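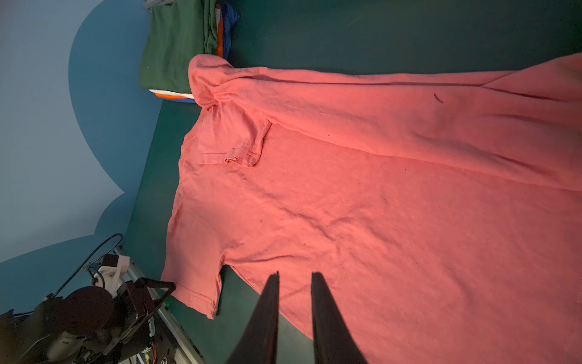
Kodgate Textile Reuse Project
Interim progress report to the Cartwright Fund
Reporting period ending September 2020

1. Purpose of this report

The report covers the second stage of the grant. It sets out progress against the agreed work packages, the changes made to the programme since July, spending to date and the matters on which we need a decision from the Fund. Definitions are those in the grant agreement. Weights are net of bags and cages unless stated.

2. Position at the end of the period

Collection, grading and storage are running. Resale through the Gurkley shop has restarted on shorter hours. The repair classes have not restarted and we do not expect them to do so within this grant year. The school uniform exchange, which was a minor item in the original application, has grown and now takes more staff time than was budgeted for it.

3. Work package A: collection

Nine collection banks are in place, as planned. Six are in Kodgate and the remainder are on the Gurkley side of the river. Two were moved during the period. The bank at the Rurnik Road car park was moved to the far side of the recycling point after repeated problems with rainwater getting in through the chute. The second was moved at the request of the landowner.

Wet textiles remain the main cause of loss at this stage. A single soaked duvet can spoil the contents of a bank, and bedding is outside our accepted list in any case. New labels have been fitted with a shorter list of accepted items in larger type. It is too early to say whether they have had an effect — the weather over the summer was dry, and a fair comparison will need the winter figures.

Emptying is now on a fixed route instead of on request. This has raised mileage slightly but has removed the overfull banks that produced most of the complaints recorded in the previous report.

4. Work package B: grading

Incoming items are held before opening, then graded into four streams: resale, uniform, wiping cloth and fibre recovery. Grading is by hand on the sorting room tables. Of the items graded in the sample week, 83 per cent went to a use other than disposal. The target in the grant agreement is lower than this, but the sample week excluded one bank that had been contaminated with garden waste, and we would not wish the figure to be taken as typical.

Cotton knitwear continues to be the largest group by item count and the least valuable per item. Plain T-shirts in fair condition sell slowly in the shop. Those with pinholes, marks or a stretched neckline are graded to wiping cloth, where demand from local workshops has held up well. We have stopped removing printed panels before cutting, as the buyers do not ask for it and the step took up a good deal of bench time.

The written grading guide has been revised. The section on wool blends was unclear and led to different decisions on the same garment by different graders. The revised text relies on the care label where there is one and sends unlabelled blends to fibre recovery.

Table surfaces were added to the maintenance list in this period. Grit left on a worn top can transfer to pale fabrics, so tops are to be wiped down between batches.
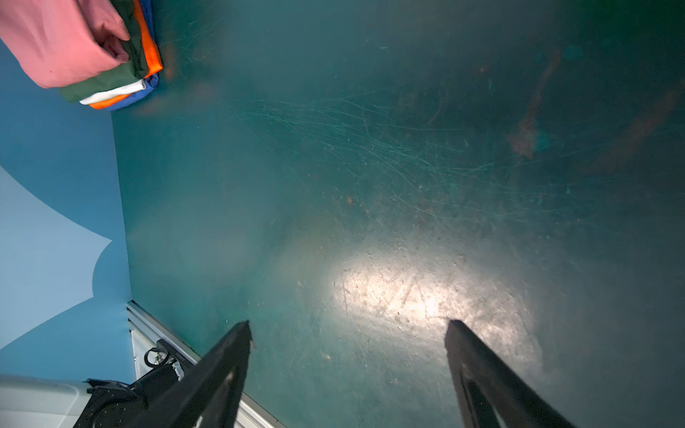

Table surface with fine scratches and debris.

Resurfacing has been priced but not ordered. The cost would fall under minor equipment, where there is sufficient balance.

5. Work package C: resale and uniform exchange

The Gurkley shop reopened in July. Rail space has been reduced to keep the aisles clear, and stock is rotated more often as a result. Takings per opening hour are close to those of the previous year; total takings are well below, in line with the shorter hours.

The uniform exchange issued 900 items in the period. Jumpers and polo shirts made up most of these. Trousers in the larger sizes ran out early and remain in short supply. We have asked schools to collect outgrown uniform at the end of each term, and a holding shelf has been set aside for sizes known to be scarce.

6. Expenditure

Spending is below profile. The underspend arises almost wholly from the suspended repair classes: tutor fees, hall hire and thread and notions. Vehicle costs are slightly over, for the reason given in section 3. No other heading varies enough to require comment under the agreement.

7. Risks

The price paid for fibre recovery grade fell during the spring and has not returned to its earlier level. At the present price the stream covers its haulage and little else. If it falls further we will bale and hold stock, for which there is covered space at the Kodgate unit until the end of the winter.

The lease on the unit is due for renewal. The landlord has indicated that terms will be similar, but nothing has been received in writing.

8. Decisions requested

We ask the Fund to agree that the underspend on repair classes may be moved to the uniform exchange for the rest of the grant year. We also ask for confirmation that the winter bank figures may be submitted with the final report — the collection data will not be complete before then.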